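Wudton shared kitchen: progress report for the quarter to the end of March

Submitted to the Atport small grants desk

1. Where we are

You asked for a plain account of what the grant has done so far, and I have tried to give you one. The short version is that the kitchen is tidier than it was, that I can't yet tell you it will stay that way, and that some of what was promised in the original bid was never very likely to happen. I did not write the bid. I have been asked to report against it, so I will.

The bid had three strands: new storage for the small tools, a repaint of the wall behind the worktop, and what it called "a shared culture of putting things back". The first is mostly done. The second isn't. The third I will come to, without much enthusiasm.

2. Money

The award was 2,000 pounds. So far 125 has gone on holders, hooks and drawer dividers, all bought through Tradis because we already have an account there. A further 40 went on labels and a label printer cartridge. The cartridge was a mistake, being the wrong width, and I am trying to get it refunded. The rest is unspent and sitting where you put it.

I know that underspend makes funders nervous. I would still sooner send money back than buy shelving for a room that hasn't decided where its shelves should go. Ajayi, who were to do the joinery, have quoted twice and the two quotes don't describe the same job. I've asked for a third with the measurements written on it.

3. Small tools

Before this, spatulas, whisks, peelers and the rest lived in one deep drawer which jammed. Everyone agreed that the drawer was the problem. My own view was that the drawer was only deep because we kept filling it, and that a smaller container would simply overflow sooner. We bought the containers anyway, as agreed, and moved the cooking tools up on to the worktop.

The holder by the wall is a grey one with three openings in the rim, and the idea was a place for each sort of thing: turning and scraping on one side, whisks and mashers on the other, long spoons in the middle. It was set out in the bid with a diagram. In practice people put everything in the left compartment. The middle has no cup in it, and the right-hand cup stands empty.

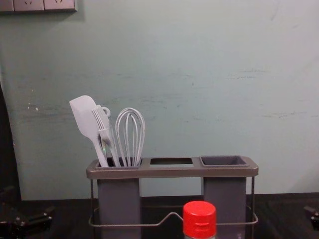

Sinéad Nic Aodha disagrees with me about how much this matters. Her note on the draft of this report said that a tool you can see is a tool you can find, that she cooks for the Friday lunch and hasn't once had to empty a drawer on to the floor since the change, and that if people want to use one compartment out of three then they should be let alone to do it. She also asked me to put on record that the diagram was a waste of an evening.

I have put it on record. She is right that cooking is quicker when the things are to hand, and I accept that nobody using the kitchen ever asked for sorting. But the bid asked for it, and the indicator we signed up to is "tools stored by type". By that measure we haven't got there, and I don't think it would be fair to tick the box because the lunch went well.

What I would suggest is changing the indicator. "Small tools kept on the worktop and out of the drawer" is something we can meet and you can check. If you prefer to keep the old wording then please expect the same answer next quarter.

4. The wall

The wall behind the worktop is a pale mint grey and it shows every knock. There are scuffs and streaks running along it and some small chips, with white flecks of plaster showing towards the left. The bid says this would be "refreshed in a hard-wearing finish" by now. It hasn't been.

There are two reasons. The first is that the decorator's price assumed the worktop would be cleared for several days, and the kitchen is booked on most of them. The second is that I'm not persuaded paint is the answer. Things get pushed up against that wall and dragged along it, and a fresh coat will pick up the same marks. A splashback would cost more and last longer. It would also have to be cut round the sockets, which puts the price up again, and I have had no figure for it from anyone I'd trust.

I'd like your permission to move the decorating line across to a splashback, if the price comes in under what is left. If it doesn't, we will fill the chips, paint, and live with it.

5. Putting things back

The bid promised 12 people trained as "kitchen leads". We held one session, after which everybody present washed up very nicely. I don't know what else it achieved. No one has called themselves a kitchen lead since, in my hearing, and I doubt that a second session would change it.

The labels have done slightly better. The ones on the cupboard doors are followed. The ones inside drawers aren't read, as far as I can judge, and two have come off already. I would drop the training and keep the cupboard labels.

6. What I need from you

A yes or no on the new wording for the tools indicator.

A yes or no on moving the decorating money to a splashback.

Agreement that the second training session can be dropped, with its share of the grant either returned or put towards the wall.

The next report is due in June. I'll include the joinery quote if Ajayi have sent one that can be compared with anything, and the refund for the cartridge if Tradis have paid it.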